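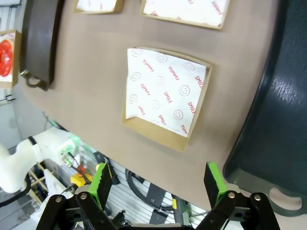
Bruvine Open Day: The Tray Packer, Reviewed

June – by Jocelyn Thibodeau

I drove over to see Bruvine's two-finger arm pack takeout trays, the cardboard kind with paper that says YUMMY and SMILE in red. The paper was the most cheerful thing in the building, me included.

The green finger pads are the best part. They pinch a thin rim without crushing it, which is more than I manage at lunch. Speed is another matter – I finished a coffee during 3 trays. At $3,225 a month, I'd wait for the next version. Good parking, though.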